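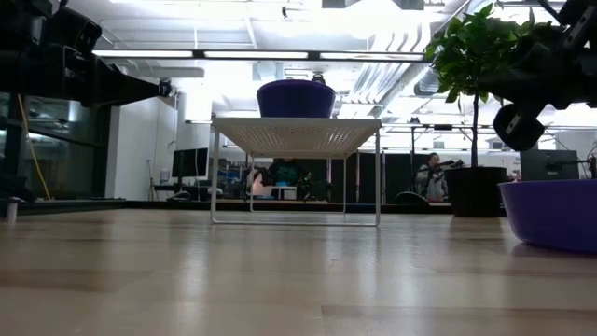
Purple bowls, white stand.

4 Aug 2024

Quick one tonight, hands are tired. Finally got past the Brernska gate in Cleltotside. Third weekend on it. Bohdana Nechyporuk beat it back in July and has been smug ever since.

So the boss. Koval. Big slow guy with the lantern, sits at the end of the flooded hall. He has 200 health and hits for 36 if you let him wind up. I kept letting him wind up. Kept rolling left too, straight into the pillar.

What worked – drop the shield. Just drop it. Wear the light boots, stay behind his lantern arm, two hits then back off. Never three. I went for three at least a dozen times and died evrey time.

Save your Emow darts for the second phase. I had 12 and used all of them. He stops to pull them out, it's a tiny window but you can heal in it.

Yevhen Zhuravel swears you can skip the whole fight with the rope glitch. Tried it, fell in the water, lost my keys. Maybe they patched it, maybe I'm bad at rope.

Next is the orchard. No spoilers in the comments pls, I mean it this time – will write more when I get thier.

2 comments · Share

Get new posts by email. Enter your address to subscribe.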